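The Pot That Ate My Desk

I blame the novelty mug stall. Every July our town has a craft and clutter market on the Saturday nearest the school holidays, and every July I go for a birthday card and come home with crockery. My other half has stopped asking. Szymon Marciniak, who had the pitch by the gate last summer, once sold me a butter dish shaped like a hedgehog (no butter dish should have a face on both ends) and he still waves when he sees me coming. 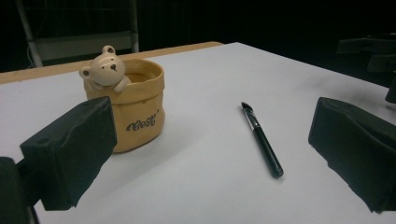

Desk pots are my real weakness, and by that I mean anything that was sold as a planter, a sugar bowl or a vase and has ended up with biros in it. I like them a bit daft. A plain cylinder does the job, of course it does, but I want something to look at when I'm on hold to the gas people! Paper-bag pottery suits me down to the ground. The mustardy one with "Best" scrawled across the front has the rolled, wonky rim I always look for, and then there's the little cream bear with one paw over the edge, as if he's halfway out and thinking about lunch. I'd never put pens in with him. Paper clips, perhaps, or those wrapped mints you get with the bill.

I did try to be sensible about all this. In the spring I bought a proper desk tidy from Witell, the tall one with the little drawers, and for a fortnight I was a changed woman. Everything had a slot. Then I couldn't find my scissors, because I'd forgotten which drawer was the scissors drawer, and by the end of the month I'd tipped the lot back into jam jars and a gravy boat. 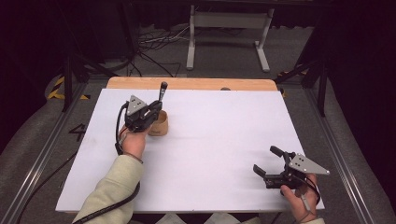 So now I go by feel. Small pots live at the front where I can reach them, tall ones go at the back, and anything with an animal on it gets turned to face me. Felt pads on the bottom, always, or you'll hear that awful scrape every time you want a rubber band. Mikuš do nice thick ones in a sheet of 41, an odd number that has annoyed me for years.

Cleaning is the dull bit. Creases and folds in the glaze collect dust like nobody's business, and a cloth just pushes it about. I use an old make-up brush, dry, then a cotton bud for the ears if there are ears. Leave the dishwasher out of it. I lost a very good ceramic cabbage that way and I'm still cross.

My sister says I need a shelf. I've measured, and the wall by the window would take one 600 mm long, which she thinks is plenty. I've got my eye on something longer.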